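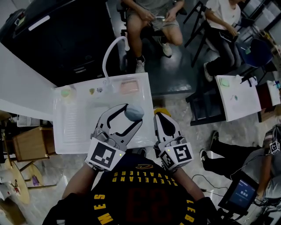

Page 6 of 15

Clay bits stuck in a white plastic tray, how do I get them out?

Posted by Clanetti

We use a white plastic tray for modelling, with a raised rim and a ribbed part at one end. Small balls of pale blue clay get pressed into the ribs and I can't shift them. The tray lives next to the tap so rinsing it is easy, but water on its own does nothing. I tried a butter knife and it left scratches. The clay is the air-drying sort, bought in December in a 400 g tub. Is there a better way, or do I need a new tray?

Vurkine

Don't use metal on it. Let the clay dry right out first, overnight if you can, then flex the tray gently over a bin. Most of it should drop off. For what's left in the ribs, lay a wet cloth over them for 15 minutes and go along each groove with an old toothbrush. A wooden lolly stick is fine for the corners.

Wipe the crumbs into the bin before you rinse anything. Clay down the plughole will settle in the trap and you'll be taking that apart next.

If there's a blue stain afterwards, a paste of bicarbonate of soda and water takes most of it off. Leave it on while you have a cup of tea. It won't do anything for the scratches.

Obeidat

just roll a bigger lump of the same clay over it while its still soft, picks up the little bits. works on mine

Grediretti

Check the tub before you soak anything. If it says polymer clay it won't dry out and water won't touch it, so you'd want baby oil on a bit of kitchen roll and then washing-up liquid. For air-drying clay do what Vurkine says.

I'd also put a sheet of baking paper over the ribbed end before you start. I cut a few sheets at a time and keep them under the tray.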